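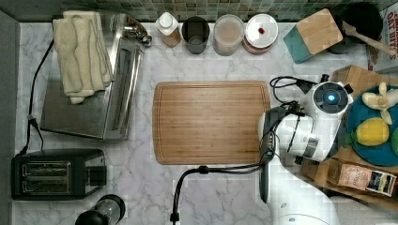 The board was never to be put away wet, the sister wrote, and would the Office please make a note of it.

The Office made a note of it. Her letter was entered on July 7, 2014, as item 4 in the matter of the flat at Idow House, Dalavley, and a copy was sent to Dovhaniuk and Company, who held the lease. Under the rules of the Colus Residences, the contents of a kitchen are to be listed within 10 working days of a tenancy coming to an end. The officer assigned had listed a great many kitchens and was not in the habit of receiving advice on them.

The list began in the usual way. Cutting board, bamboo, large, grooved at the edge. Toaster, black, two slots. Toaster oven, steel. Towel, cream, on the above. The form allowed one line to each article and a column for condition, in which the officer was required to write Good, Fair or Poor.

Against the towel the officer wrote Fair, and then, after some delay, Folded.

A second letter arrived. The late tenant, it said, had oiled the board every January and had cut bread on one face and onions on the other. The sister did not wish to claim it. She wished only that whoever had it next should be told which face was which. She regretted that she could not now remember, and supposed the Office might be able to tell by smell.

There was no provision for this. The matter was referred upwards and came back in 5 days with the remark that smell was not a condition.
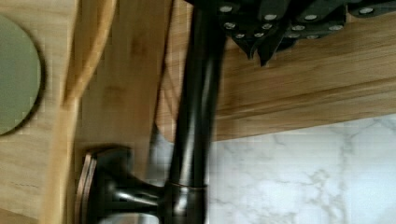 Kitchen tap, dark bronze, with bamboo boards behind. Idow House, Dalavley.

The officer returned to the flat after hours – an irregularity, later recorded as such – and stood at the sink with the board held up level. One face smelled of nothing. The other smelled of nothing as well, then very slightly of onion.

A pencil mark was made on the back, small, near the corner. The board was wiped, dried on both sides and stood upright until the morning. In the column for condition the officer wrote Good, and under it, in the space reserved for the valuer, Bread this side.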